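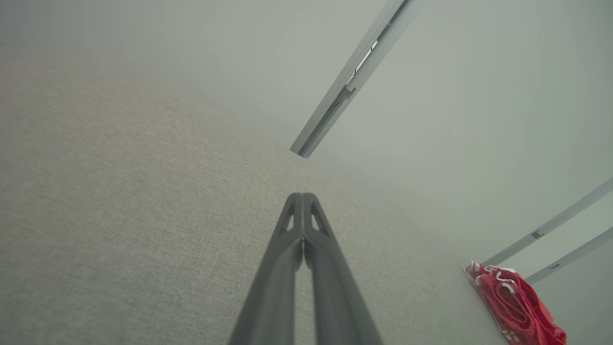 Wrist view, fingers closed and empty. Red cloth on the carpet, lower right.

Vellwood FAQ
Last edited 7 Jan 2024, Shakuntala Bansal

Written fast between runs. If something is wrong mail me or Elis. Short answers first, longer stuff further down.

What is Vellwood?

A method for getting a robot to pick up soft things (cloth, bags, clothes) off the floor using only the wrist camera. No depth sensor, no overhead camera, no map of the room. It's a policy learned from demonstrations plus one extra training trick, which we call look-back. Most questions we get are about look-back so see below.

What's the one-line result?

1000 test trials. Vellwood got the cloth off the floor in 996 of the easy ones? No. People keep misreading the table so let me be clear. 996 is the number of trials we kept after throwing out four where the arm controller dropped its connection. It is not the success count. Success rates are in the table in the paper, split by starting condition. Please stop quoting 996 as a score.

What is look-back?

Ordinary imitation: camera frame in, next motion out. Works fine when the cloth is in the middle of the view. Falls apart when the cloth is off in a corner, like the red one at the top of the page. Fingers point one way, target is way over to the side with a lot of bare carpet between.

Look-back changes which frames get used for training. We take each demo, find the moment of the grasp, and walk backward through it. For every earlier frame we ask the network to predict where the grasp point will end up relative to the fingertips, even if the cloth is half out of view or not in view at all. That's an extra loss. The motion loss stays as is. At run time the extra head is dropped, it's only there to shape the features.

So it's just an auxiliary loss?

Yes. We say so in the abstract. The useful part is where the labels come from. They come free from the arm's own joint readings, no hand labeling.

How many demos did you use?

40 per object type for the main result. We also tried 22 and it mostly held for towels and got bad for anything with a strap or drawstring. Didn't try fewer, someone should.

Why only the wrist camera?

Cheap, moves with the hand, and you don't have to recalibrate when somebody bumps a tripod. Downside is obvious, you see very little and what you see is tilted. The fingers also cover the lower center of the view the whole time. We leave them in. Masking them out made things worse, see next.

Why did masking the fingers hurt?

Best guess: the network uses them as a ruler. The tips are always in the same place when closed, so the distance from tip to target is readable straight off the frame. With a black mask over the fingers it still knows where the mask is, but it can't tell open from closed or see the fingers bend on contact. We tested a mask that only covers the base and leaves the tips. About even with no mask, so we dropped the idea and moved on.

Do the small cutouts in the fingers cause trouble?

A bit, early on. You can see floor through them. With a red cloth under the hand, red shows up in the holes and an early version took that for a grasp. It closed on carpet a lot. More demos with the hand hovering over the cloth fixed most of it.

Does it work if the cloth is partly out of view?

That's the case it was built for. We sort starts into three bins by how much of the object is visible: all, part, none. "Part" is where look-back helps most. "All" it helps a little. "None" is a mixed bag, the policy tends to sweep in whichever direction the demos swept, and if the cloth is the other way it wastes a lot of time. Sometimes it never turns round.

The frame at the top of the page would go in which bin?

Part. The cloth runs out at the bottom edge.

Does color matter? A red thing on pale carpet seems easy.

Fair, and reviewers said it too. Everything else in that frame is gray, beige or pale green, so a red blob detector would find the target. We ran one as a baseline. It finds it. Then it picks a bad grasp point, usually the middle of the blob, and the fingers slide off a flat part with no fold to hold. Finding was never the hard bit with red cloth, grasping was.

We also ran gray and beige cloths on the same type of carpet. Everything drops, ours included. Numbers in the appendix. I wish they were better.

What does it look for in a good grasp point?

We don't tell it. Looking at where it goes, it likes raised folds and it likes edges, more so if the edge has a trim in a different color. The trim thing is a worry. Plain-hemmed cloths do worse and we think it's partly the demos: Elis did most of them and he always goes for the edge. We're collecting a set with a second operator to check.

What about walls?

Cloth near a wall is the worst case after "none". Two reasons. The arm has less room. And when floor and wall are both pale and the light is soft, the line between them goes blurry in the wrist camera and the policy isn't sure where floor stops. We saw slow, hesitant approaches there, and some runs that just stopped short.

Adding random brightness and blur in training helped with the hesitating. It did not help with stopping short. Open problem.

And rails, poles, other hardware in the background?

Mostly ignored. Long straight metal pieces across the view did pull the hand off course in the first version, esp. ones that end close to the fingertips. We think it was treating a bright streak on metal as an edge. Went away once the training set had enough clutter of that kind. We did not do a proper study of this so don't cite us on it.

What's Fimport then?

The converter script. Takes raw arm logs plus video and writes out the training format, including the look-back labels. Separate repo beacuse other people in the lab use it for things that have nothing to do with cloth.

Common Fimport problems:

Timestamps drift. If video and joint logs come from different clocks you need the sync flag. Without it the labels are shifted and training looks fine but the robot grabs air. Check this first. Really.

No grasp found. It looks for the gripper closing and then the arm going up. If your demo closes and drags sideways, it won't count it. Mark the frame by hand.

Two grasps in one demo. It keeps the last. If you want both, cut the demo in two.

And Darkorora?

The low-light test set. Same objects, lamps turned down. Results are not good and we put them in the paper anyway. Released with the rest.

Is Ifans something different?

Ifans is the older method, from before look-back. Predicts a full heat map of grasp points over the frame. Slower, needs hand labels, but it's better on "all" starts with flat cloth. If your target is always in full view use Ifans, I'm serious. Code still runs, not maintained.

How long does training take?

Overnight on a single decent GPU for one object type. The look-back labels add next to nothing. Longest step is usually video decoding, so put the files on a local disk.

Can I use my own gripper?

Probably, if the fingers show in the wrist view and sit in a fixed spot. You'll need new demos, ours won't transfer. We tried swapping fingers without new demos in December and it was hopeless, every grasp landed short. Soft-ish fingers are a plus for cloth but we haven't compared properly against hard ones.

Can I move the camera?

A few degrees, yes. More than that, recollect. The tip position in the frame has to stay put or the ruler thing breaks.

Does it know when it failed?

No. It lifts, and if the fingers are empty it doesn't notice. We have a simple check outside the policy that looks at gripper width after the close. Thin cloth fools it. For all reported trials a person judged success from the video: object fully off the floor and still held at the end of the lift. Anything else is a fail, including one corner dragging.

Who judged?

Me and Elis Mathias, separately. Where we disagreed it counted as fail.

Does it fold or sort or put things away?

No. Picks up, stops. People ask this every week.

Why carpet? Hard floors are more common in demos

Carpet is harder for us, which is why. Fingertips catch in it, and the fine speckle gives the camera texture everywhere so "texture = cloth" doesn't work as a shortcut. Hard floor results are in the appendix, they're a bit higher. Cloth also slides more on hard floor so you get a different kind of miss, where the hand pushes it along in front.

Anything you tried that didn't work?

Plenty. Feeding in the last few frames instead of one: no gain, and more overfit. Predicting the grasp point in room coordinates: worse, wants calibration we don't have. Running look-back forward as well, so predicting from frames after the grasp: no use, by then the hand covers half the cloth. Weighting late frames higher: helped "all", wrecked "part". Left it flat.

Is the extra head any use at run time?

For debugging yes. Turn it on and draw the predicted point over the video. If the point is right and the hand goes elsewhere, it's the motion part. If the point jumps around, it's the features or the sync (see Fimport, above, check the sync).

Where are the weights?

On the project page under downloads. One file per object type. The "mixed" file is a single model for all types, a little worse on each. Old weights had the wrong normalization stats in them, if your download is from before the December fix get it again.

License?

Code is MIT. Data is free for research, ask us for anything else.

How do I report a bug?

Open an issue, attach the log and a wrist frame from just before things went wrong. A frame from after is not much help. Say which floor, which object and whether you touched the camera. Replies can be slow, there's two of us.

Will there be a version 2?

Working on the "none" case. Some kind of search before the approach. No date.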